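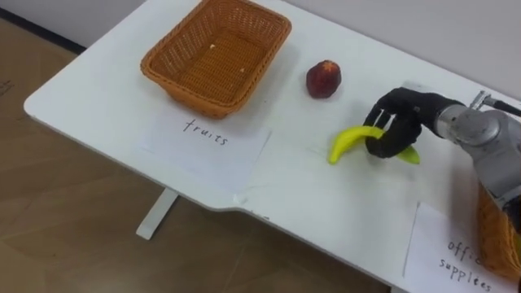

Crédit photo : Trundel

Étiqueter sa cuisine sans y passer le week-end

Les étiquettes servent surtout aux autres. Celui qui range sait où il a mis la farine de seigle, ceux qui cuisinent après lui ouvrent tous les placards. La méthode décrite ici demande un après-midi pour une cuisine ordinaire, avec du papier, un feutre et un peu de ruban adhésif.

Le matériel

– du papier blanc assez épais (120 g ou plus)
– un feutre noir à pointe moyenne, encre indélébile
– du ruban adhésif transparent mat
– une règle et des ciseaux
– de l'alcool ménager et un chiffon

Les planches prédécoupées Firkasska conviennent aussi, mais leur colle marque le verre au bout de quelques mois. Pour les bocaux, je préfère le papier simple recouvert d'adhésif.

1. Trier par usage

Sortez tout d'un seul placard, pas davantage. Regroupez ce qui sert ensemble : petit-déjeuner, pâtisserie, conserves, épices, fruits et légumes qui se gardent à l'air. Jetez ce qui est périmé et notez ce qui manque. Si un groupe ne tient pas dans un seul contenant, coupez-le en deux avant d'écrire quoi que ce soit.

2. Poser des étiquettes d'essai

Écrivez un mot par feuille, à la main, et posez la feuille devant le contenant. Ne collez rien pour l'instant. Laissez vivre la cuisine ainsi pendant 4 jours. Les catégories mal choisies se repèrent vite : le sucre revient toujours à côté du café, quelle que soit l'étiquette. Déplacez les feuilles en conséquence.

3. Choisir les mots

Un mot courant au pluriel suffit presque toujours : « pâtes », « fruits », « épices ». Évitez « divers », qui finit par tout accueillir. Pour les farines et les légumineuses, précisez la variété et ajoutez le temps de cuisson au dos. Les minuscules se lisent mieux de loin que les capitales, à condition de garder des lettres d'au moins un centimètre.

4. Découper et fixer

Découpez des bandes de 60 mm sur 21 mm. Ce format passe sur la plupart des bocaux et sur le bord des étagères. Dégraissez le support à l'alcool, laissez sécher, puis recouvrez la bande d'adhésif en débordant de quelques millimètres de chaque côté. Appuyez du centre vers les bords.

Sur l'osier ou le tissu, l'adhésif ne tient pas. Percez un trou dans l'étiquette et attachez-la avec une ficelle de cuisine – un nœud plat, facile à défaire. Sur les boîtes en métal, une bande magnétique évite les traces.

5. Les dates

Pour les produits transvasés, inscrivez la date limite sur un petit morceau d'adhésif collé sous le bocal. Le feutre indélébile s'efface du verre avec un peu d'alcool, mais pas toujours du plastique. Faites un essai dans un coin.

Entretien

Vérifiez les étiquettes deux fois par an. Chez moi c'est en mai et en novembre, en même temps que le dégivrage du congélateur. Celles qui se trouvent près de la plaque jaunissent plus vite et se remplacent à part. Gardez une réserve de bandes vierges dans le tiroir aux torchons, avec le feutre.

Page mise à jour le dimanche 15 mai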